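Clendell house notebook, back bedroom, laundry and folding
June 16, 2018

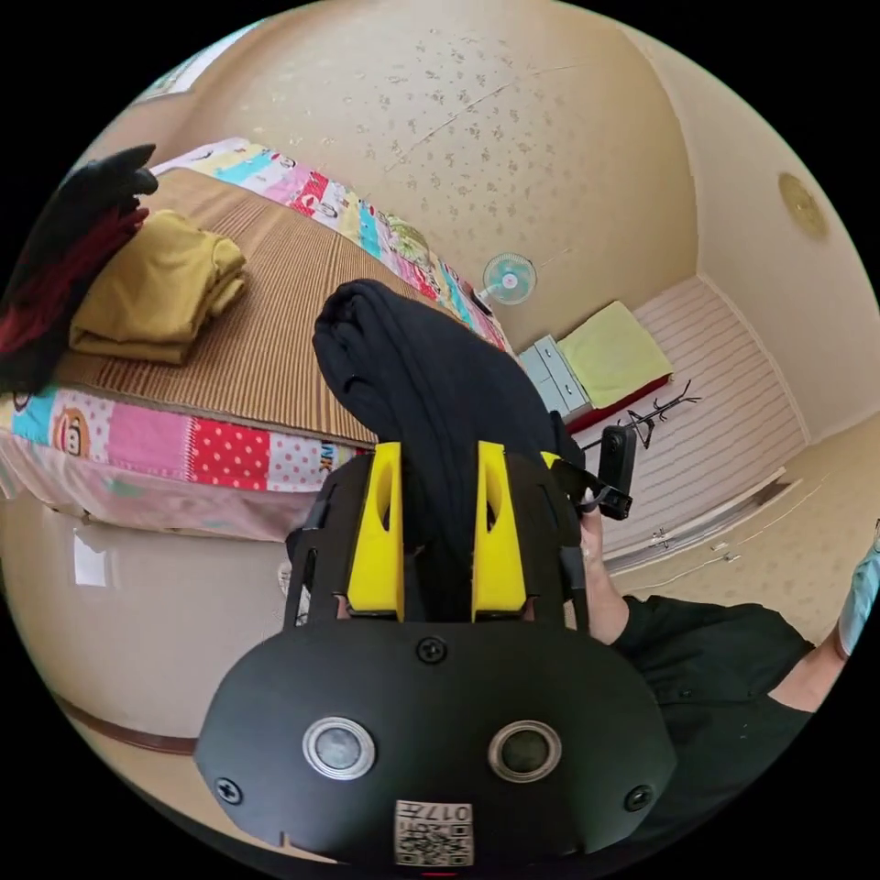

Entry 11. Folding trials on the dark stuff, continued from April, when I wrote "nearly done with darks" and underlined it. I was wrong in ink. The question is still whether a garment that gets folded in half and then rolled from the hem stays rolled long enough to make it to a drawer. Navy and black are the worst for this, as you can't find the seams under a bedroom light and end up folding by faith. The navy-black one went up off the bed with its rolled top bunched toward the middle, which in my grading is a C. A proper roll has the same thickness end to end. A C still fits in a drawer if you don't look at it while closing.

Surface notes. The brown striped mat over the bedspread stays. On bare patchwork everything slides, and I kept losing track of edges among the polka dots and the monkeys. I have been stared at by cartoon monkeys through this whole project and have come to value their silence. The mat has stripes, and stripes are a free ruler. Line the hem up with one and the first fold comes out straight even when the folder is thinking about lunch.

Mustard cloth: folded, flat, left on the mat as the reference piece. It is the only item I would show to a visitor.

Dark bundle with the red-maroon part: not folded. Draped over the edge of the bed and graded "pending," a category I added for it. It needs to go back to the middle of the mat before anyone tries it again. Anything that starts at the edge ends on the floor, see entry 3.

Storage. The Purano drawer takes 3 rolled shirts across if they are A or B rolls. With C rolls it takes two and an argument. The Navari box is deeper but everything in it has to be stood on end, and C rolls won't stand.

Stankevičius method (thirds, then thirds again, no rolling) still untested on darks. I have been avoiding it, mostly out of loyalty to my own method, which has earned none.

Running total in the tally book is 3264 folds, all fabrics, all grades. Socks are not in there. I'm not reopening socks.

To do:
move the bundle in from the edge
try thirds on the navy-black one
better lamp
fix the underlining in April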